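Skulton Hall Tables: A Photo Gallery

Posted 20 March 2022

Skulton Hall has six work tables in regular use, shared by the Saturday crafts groups, the Ovlow drawing club, the Gatti model makers and whoever has booked the side room that month. We get asked what the tables are like by people who want to hire the space, and the booking form only gives the sizes. This page has the notes on the large white table, which gets the most requests. Notes on the others will be added in April, once the back room has been painted.

The large table stays in the side room all year. It is too wide to go through the inner door without taking the legs off, so please do not try to move it to the main hall. Two people can turn it in place if you need the long side facing the window. Lift it, don't drag it.

The top is white and takes most things well. Cutting mats are in the cupboard under the sink and should be used for any work with a blade. Poster paint wipes off with warm water. Marker is harder, and the older drawings have stayed put through several cleanings. We have stopped scrubbing at them. The Illey group, who had the room all last winter, asked us to leave the fish where it is — their younger members had grown fond of it — and so far no hirer has complained.

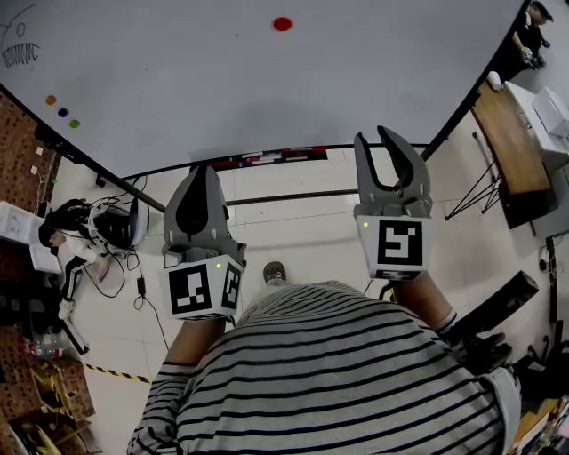
The large white table, side room. Marker fish with jagged teeth in the top left corner, colored dots on the surface, red, blue and white strip along the black rim.

The dots are small and do not get in the way of paper. The red one sits by itself. The orange, dark blue and green ones are close together in a short diagonal line, and people laying out large sheets sometimes use them to square up a corner. Please don't add more. If you need to mark a position, use the low-tack tape from the drawer and take it off before you leave.

The side room floor is light gray tile. It sweeps easily but it is cold in the morning, and anything dropped on it tends to break. Groups working with clay or glass usually bring a mat. The mop and bucket are in the hall closet, on the left as you go in. Glitter is allowed in this room only, and only if you sweep up afterward.

A few practical points for anyone booking:

The table can be used from all sides, sitting or standing. Most groups stand for cutting and layout work and bring the chairs in later.

There are two power outlets in the side room, both on the window wall. Extension cords have to be taped down where people walk.

Glue guns need a board under them. Boards are stacked behind the door.

Wet work can be left on the drying rack overnight, with the group's name on it. Work left longer than a week is moved to the shelf in the entry.

The room is booked by the half day, and the key code for the side door is sent out with your confirmation. If you are coming from the Ovlow side, use the lower parking lot — the upper one is closed on market days.

To book the large table, quote reference 1561 on the form so that the request goes to the side room calendar and not to the main hall.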